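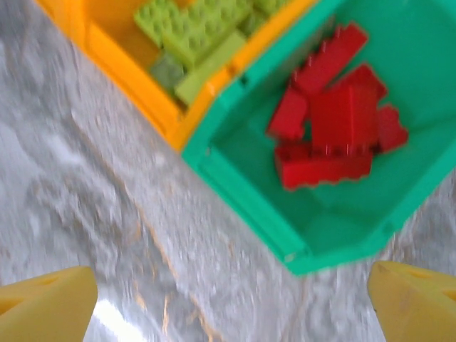 Brick sorting: the questions I get asked most

I run the toy library sessions at the Hurkham hall every Tuesday, and I've been sorting building bricks for more years than I'd like to admit. These are the things parents ask me over the tea urn, with the answers I usually give (minus the interruptions).

Do you sort by colour or by shape?

Colour, for anyone under school age. I know the serious builders will groan at me! Shape is better once a kid is following instructions, but a three-year-old can spot a red brick from across the room and wants to put it somewhere. We switch to shape with the older group and it takes them ages, so I bring a book.

Does the bin have to match the bricks?

Nope. I've got red bricks in a green bin and lime-green ones in the orange-yellow bin beside it, and the kids cope perfectly well. If anything I like it — they have to look at what's inside instead of just matching the plastic. If your little one gets upset about it, swap them over and have a quiet afternoon.

How many bricks should I put out?

Fewer than you think. Half a dozen of one colour is plenty for a toddler. Our full collection fills 2 big tubs in the cupboard and I once made the mistake of tipping out the lot. It was home time before we'd found the floor again.

What sort of bins do you use?

Plain open plastic ones, no lids. Lids are where fingers get pinched and where my patience runs out. Ours came from Hendetti, in a box of 40 that I split with Edem Dankwa from the Atlow playgroup. He still has most of his, and I've lost a few to the sandpit.

My daughter mixes them all up again the second we finish. What do I do?

Let her! Tipping out is half the fun at that age. I do one sort together at the end, and if there's a stray lime-green one in with the reds, it can stay there till next week.

How do you wash them?

Warm soapy water in a mesh laundry bag, a good swish, then spread out on an old towel overnight. Please don't put them in the dryer. Mine went in once, and I now own a few bricks that don't click onto anything.

Can I donate our old ones?

Yes please, as long as they're the standard size and haven't been chewed too badly. The Sarpong family dropped off 161 last winter, all colours, and we're still using them. Leave them in the crate inside the side door, and pop your name on the bag so I can say thanks.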